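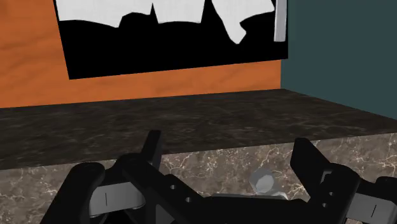
Open day at the Flarkard plant, Lunlow

I got to the Lunlow open day a little before the doors opened and still wasn't first in line. Flarkard makes fittings for kitchen and bath counters, and on 10 September 2024 they let the neighbors in to look around the whole place, packing hall included.

We started in the planning room, where new gripper jobs get tried out on a computer before anyone touches the line. A gripper coming up to a marble counter, all simulated, and I could have watched it all morning! The people running it used to work on the packing line themselves. They took a course with Camura over the winter and now they set up the trial runs, which they clearly love talking about (I asked far too many questions and got a good answer to every one).

Then out to the floor. Two robot cells have been going since August, and between them they handle up to 900 parts a shift. The old job was picking small pieces out of a bin and setting them in trays, hour after hour. One woman had done it for 29 years and told me her wrists are finally quiet. She checks finished trays now and stops the cell when something looks off — her call, no need to ask a supervisor.

Not everything is settled. The night crew is smaller than it was, and a man from the Fitzgerald building said he misses having people to chat with. The pay grades for the new jobs are still being worked out too. I liked that they told us so.

Coffee was good, the parking was not. Bring flat shoes if you go next year, the stairs up to the gallery are steep.

Contact | Copyright 2024 | Back to top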